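Part 4: Hanging the Jolgate on a sloping or beamed ceiling

If your ceiling is flat and plain you can skip this bit and go straight on to Part 5, where we do the wiring. I'll see you there. Everyone else, get a cup of tea, because beams and slopes change the order you do things in, and I'd much sooner you read the whole part once before you pick up a drill.

I've hung the Jolgate pendant in all sorts of rooms by now, my own kitchen included, and I got my first one wrong. I fixed the plate, hung the lamp, stood back feeling pleased with myself, and found it was leaning like a ship's lantern. The plate was following the slope of the ceiling and so was everything attached to it. It took me an evening to put right and left me with two extra holes to fill. So please do step 3 properly, even if it looks fiddly!

CAUTION: Turn the power off at the consumer unit, not just at the wall switch, and check the cable is dead with a tester before you touch it. If the cable in your ceiling is old, has fabric on the outside or has no earth, stop here and get an electrician in. I mean it.

What you need from the box

The swivel plate (the round one with the ball joint, not the flat one)
Two long screws and two plugs, in the small paper bag
The paper template
The cover cup
The Kosach cord grip, which comes in its own bag and is easily thrown out with the packing

You'll also want a pencil, a steel ruler, a bradawl, some masking tape and a steady pair of steps. A spirit level is handy but a bit of string with a weight on it does the same job, and I use the string more often than not.

Choosing the spot

1. Decide first whether the lamp is going on the beam or beside it. On the beam is tidier and you get a good solid fixing if it's real timber. Knock on it. If it sounds hollow it may be a boxed-in beam, just thin board round a frame, and you'll have to find the frame behind it before you go any further.

2. Hang your string from the spot with a bit of tape and leave it there for a day. Walk about under it. Open the cupboards. You'll soon find out if it's in the way of a door or the top of somebody's head, and moving a bit of string costs you nothing.

NOTE: Stand where you normally stand when you do this, and look up from there. A beam that seems dead straight from the doorway can look very different from the worktop, and the lamp has to look right from both.
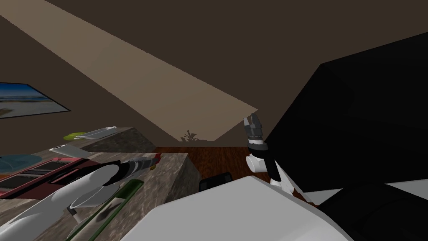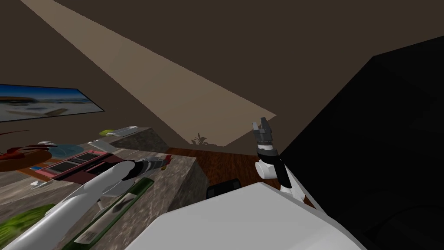

A light beam against a dark ceiling, with a worktop below.

Bravivov wrote in after the last version of this guide to say that the string should be left up overnight as well as in the daytime, with the other lights on, and that the day test alone had put the lamp right where it reflected in the kitchen window. Fair point, and I've changed my own habit since. If you can, do one evening with the string up and hold a torch next to it at lamp height. Any window that's going to bounce it back at you will show itself straight away.

Fixing the plate

3. Loosen the ball joint on the swivel plate until it moves freely, then hold the plate up against the ceiling or beam and let the stem drop. It should hang straight down by its own weight. If it catches on the rim of the plate before it gets there, your slope is too steep for the standard joint and you need the long-neck version. Don't be tempted to bend the stem. It's brass and it won't forgive you.

4. Tape the paper template in place with the arrow pointing down the slope. This matters, as the slot in the plate is cut longer on that side to give the stem room to swing.

5. Push the bradawl through the two marks on the template. In timber, that's your starter hole. In plasterboard you need to find a joist. The plugs in the bag are for solid masonry and concrete only, and they will pull out of plasterboard sooner or later.

CAUTION: Check for cables and pipes before you drill. Lighting cables often run along the side of a joist or straight down the middle of a boxed beam, just where you'd like to put a screw.

6. Drill your holes, and drill them square to the surface, even though it feels more natural to drill straight up. If the hole goes in at an angle the screw head sits on one edge and the plate rocks.

7. Thread the supply cable through the middle of the plate, then put both screws in and tighten them a bit at a time, swapping from one to the other. Stop when the plate is snug. On a painted beam I put a ring of masking tape under the edge first and peel it away before the last couple of turns - it saves a nasty scuff.

Setting the drop

8. Feed the cord through the cover cup and then through the cord grip, in that order. I've done it the other way round more times than I'd like, and the only cure is to pull it all out and start again.

9. Set the height. Over a worktop I like the bottom of the shade a little above my own eye level, so I'm not staring into the bulb while I chop onions. Over a table you can go lower. The cord comes 200 cm long and nearly everyone cuts it too soon. Leave 20 cm spare inside the cup until you've lived with it for a week.

10. Tighten the cord grip by hand, then give it a firm tug. The cord shouldn't move at all. If it creeps, undo the grip and check the little rubber sleeve is sitting inside it the right way round, wide end up.

11. Let the lamp hang and settle, then tighten the ball joint with the small key. Check it against your string from two sides.

NOTE: If you bought your Jolgate before October, you may have the older Miettinen joint with a slotted screw instead of a key. It works in just the same way, but it does loosen a touch over the winter when the heating dries the timber out. Nip it up again in spring.

Leave the cover cup hanging loose on the cord for now. You'll need to get your fingers in there for the connections in Part 5, and the power stays off until those are done.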